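I keep the whole house in one spreadsheet now, pantry on the first sheet and workshop drawers on the second, and after a few years of fiddling with it I've picked up some habits that might save you a Sunday afternoon.

Start with the columns you'll really fill in. Mine are item, where it lives, how many, and date opened. I once had a colour column as well (for the paint tins, mostly) and it stayed blank for so long that I finally deleted it and felt much lighter!

**Give every shelf a short code.** P1 to P6 for the pantry, W1 onwards for the workshop, written on masking tape and stuck to the shelf edge. Then set the location column up as a drop-down list, so you're picking a code instead of typing "top cupboard" one week and "cupboard, top" the next. Sorting gets ever so much easier after that.

**Let the sheet do the nagging.** I put a minimum in a spare column and a little formula beside it:

`=IF(C2<D2,"buy","")`

Filter on "buy" before you go to the shops and there's your list. For wood screws my minimum is 50, and for tinned tomatoes it's a good deal lower, though my family would tell you otherwise.
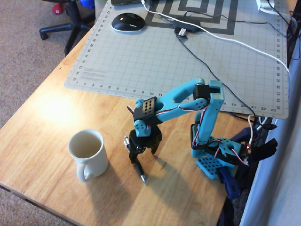
*Pen at the ready over the desk.*

Keep a paper tally by the pantry door too, with a pencil on a string. You're not going to open the laptop with flour all over your hands, and neither am I. Copy the marks across once a week, then start a fresh sheet of paper.

**Don't number things by row.** If you sort the sheet, the rows move and your labels are suddenly wrong. I type the number in as plain text and never reuse an old one, so when the jar labelled 505 got broken, that number retired with it. My list is up to 1,082 now, and yes, a fair few of those are jars of odd washers.

**Save a copy before any big tidy.** I sorted one column without the others a while back and had cinnamon living in the drill bit drawer, on paper anyway. These days I duplicate the sheet first, put the month in its name ("Pantry May"), and delete the copy when I've had a good look through and everything still lines up.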